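Textiles and Household Materials
Unit 6 handout: Heat, moisture and bedding
Instructor: Hiu-tung Chu
Revised 2/23/18

Read this before the lab session. Section 6.4 replaces the old worksheet, which had the wrong conversion for tog.

6.1 What a cover does

A person at rest gives off heat at a fairly steady rate. A bed cover slows the flow of that heat to the room. The fibers themselves conduct heat better than still air does, so most of the resistance comes from air held between the fibers and between the layers. A cover that is crushed flat loses much of its resistance even though its weight has not changed.

Three paths matter for bedding:

Conduction, through the fibers and through the trapped air.
Convection, where air moves inside the cover or leaks out at the neck and sides.
Radiation, from the skin and nightwear to the cover, and from the outer surface of the cover to the walls.

Evaporation is treated separately in 6.5. It does not follow the same resistance model and students lose marks every year by adding it to the others.

6.2 Thermal resistance

For a flat layer of thickness d and conductivity k, the resistance per unit area is

R = d / k

with d in meters, k in watts per meter kelvin, and R in square meters kelvin per watt. Still air at room temperature has k close to 0.026. Most fillings in use have an effective k between 0.035 and 0.045, depending on density.

Worked case. A polyester filling is 20 mm thick when laid flat, with k = 0.040.

R = 0.020 / 0.040 = 0.50

If the same filling is compressed to 8 mm and k is taken as unchanged, R falls to 0.20. In practice k changes a little with density, but the change in thickness dominates.

6.3 Layers in series

Resistances of stacked layers add. For a sheet, a blanket and a quilt:

R total = R sheet + R blanket + R quilt + R air gaps

The air gaps are the uncertain term. A gap of a few millimeters between two covers adds useful resistance. Once a gap is wide enough for air to circulate freely, further width adds little. This is why two medium covers often test warmer than the sum of their separate values would suggest, and why the result varies from one laying to the next. Report the arrangement used - order, folds, overhang - along with the number.

Weight of an upper layer also has to be considered. A heavy woven blanket placed over a lofty quilt compresses it. Placed under the quilt, the same blanket leaves the loft alone. The calculated total is identical in both cases unless thickness is measured under load, so measure under load.
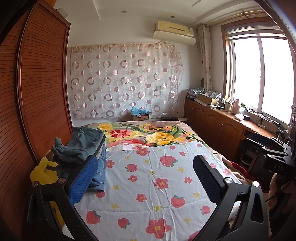
Coverage is the other common source of error. The series model assumes that every layer covers the whole area. Where a layer covers only part of it, work out the heat flow through each region separately and add the flows. Do not average the resistances. With half the area at R = 0.2 and half at R = 0.8, the mean resistance is 0.5, but the effective value is

1 / (0.5 / 0.2 + 0.5 / 0.8) = 1 / 3.125 = 0.32

The thin region carries most of the heat. Stitched-through quilting behaves the same way on a smaller scale, with low resistance along each stitch line.

6.4 Units

Tog: 1 tog = 0.1 square meters kelvin per watt.
Clo: 1 clo = 0.155 square meters kelvin per watt, or 1.55 tog.

The filling in 6.2 is therefore 5 tog laid flat and 2 tog compressed. Tog is used mostly for bedding and clo mostly for clothing. Give SI values in all lab reports and add tog in parentheses if you wish.

6.5 Moisture

A sleeper loses water through the skin all night, as vapor. The cover has to pass this vapor or store it. Two properties are involved and they should be kept apart.

Regain is the mass of water held by a fiber as a percentage of its dry mass, under standard conditions (65 percent relative humidity). Usual textbook values are 8.5 percent for cotton (some sources give 7 to 8), 16 percent for wool, and 0.4 percent for polyester.

Vapor resistance describes how far a fabric opposes the passage of vapor. It depends more on structure and finish than on fiber type. An open polyester knit may pass vapor easily while holding almost none of it.

Worked case. A cotton blanket has a dry mass of 2,000 g. At 8.5 percent regain it holds 170 g of water under standard conditions, for a conditioned mass of 2,170 g. Condition all samples for a full day before weighing.

6.6 Laundering and loft

Filled covers lose thickness with repeated washing. The loss is largest in the first few cycles and then slows. Causes include fiber entanglement, migration of the filling toward the edges, and permanent bending of the crimp.

In the department's June series, Cheuk-hei Kwan followed two polyester covers, coded Lunen and Skellton. The starting mass of the Lunen cover was 2,008 g and that of the Skellton cover was 1,081 g. Both were the same size, so the mass per unit area of the first was nearly double that of the second. The raw thickness readings are in the lab binder under Kan (the name of the test rig). Use them for question 3 below.

Mass is a poor guide to warmth by itself. Before comparing two covers, obtain thickness under a stated pressure. Readings taken at different pressures cannot be compared.

6.7 Problems

1. A quilt has R = 0.70. Express this in tog and in clo.

2. A filling has k = 0.038. Find the thickness needed for R = 0.95. State one reason the real cover would need to be thicker.

3. Plot thickness against number of washes for both covers in the June series. Over which interval is the slope steepest?

4. A bed is covered by a layer with R = 0.4. A second layer, R = 0.6, lies over one quarter of the area. Find the effective resistance. Neglect air gaps.

5. A wool blanket has a dry mass of 1,500 g. Find its conditioned mass.

Show units at every step. Answers to 1, 2, 4 and 5 are posted outside the lab. For question 3, attach the plot to your report with the axes labeled by hand or by software.

Reading for next unit: Neda course pack, the chapter on pile fabrics, up to the part on shearing.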